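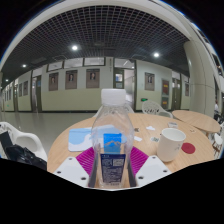

*Attachment 1: hand-held gripper closed on the water bottle, common area table, magenta pad behind.*

**Ticket 189: replacement fingers and pads, second gripper, and what to put in the budget**
**Opened by:** Vendula Murín
**Assigned to:** Zdeňka Matoušek
**Status:** waiting on supplier
**Date:** November 27, 2022

Hello Zdeňka,

I'm sorry to land this on you as a purchasing question when it started life as a fault, but the two have got rather tangled together and I think you're the right person for both halves!

The fault first. The hand-held gripper has been losing its hold on smooth, rounded things. Mugs are mostly all right, and card and paper are no trouble, but with a plastic bottle the fingers close nicely, you begin to lift, and then it creeps downwards until you either squeeze harder (and dent the bottle) or give up and put it back. It's been doing this on and off since June, and I kept hoping it was me.

What I've tried so far:

- Wiped the inner fingers with a damp cloth and let them dry overnight. Better for a morning, then the same again.
- Checked the screws on both mounts. They were snug, so I left them alone.
- Swapped the left and right fingers over. The slipping stayed, though it seemed to start a little later in the lift.
- Tried a full bottle and a half-full one. The full one slips sooner, as you'd expect.

I rang Dalik, who sold us the set, and a very patient gentleman there thought the finger surfaces were worn. He says they're meant to be replaced as a pair, and that the ribbed pad ought to be looked at while we're at it. He's sending a quote.

Now for the budget side. Pultgate want the household objects work finished by next June, and we have 17 objects still to do on their list, a good many of them bottles and cups. I'd like us to ask for 2 pairs of fingers now and keep one in the drawer, and I'd dearly like a second complete gripper as well, so that one worn part doesn't stop all of us. Could you tell me whether spares come out of consumables or equipment? I've put them under the wrong one before and had the form sent back.

Many thanks, and no rush before lunch,
Vendula

---

**Reply, Zdeňka Matoušek**

Hello Vendula, please don't apologise, I'd much rather hear early than find it in the year-end figures.

Fingers and pads are consumables, so you can order those as soon as Dalik's quote arrives. A complete gripper is equipment and needs a second quote beside it. Notenia are the obvious people to ask, and I believe Obeidat stock something similar, but do make sure their fingers fit our mounts before you fall in love with the price. We had that bother with the tripod heads and I still have a box of them under my desk.

Two things for the form, please: how long a pair of fingers lasts in normal use, and what happens to the Pultgate work if the second gripper is refused. A couple of plain sentences will do nicely. I'll attach your photo to the request too.

---

**Reply, Vendula Murín**

Thank you, that's a great help. I've written to Notenia and Obeidat and asked both about the mounts. I don't have a good answer on how long the fingers last (we never wrote down when this pair went on, which I'm cross with myself about), so I've asked Dalik for their figure and I'll start a note of our own with the new ones.

In the meantime I'll carry on with the paper and card items and leave the bottles until the new fingers come. Please keep the ticket open until all the quotes are in.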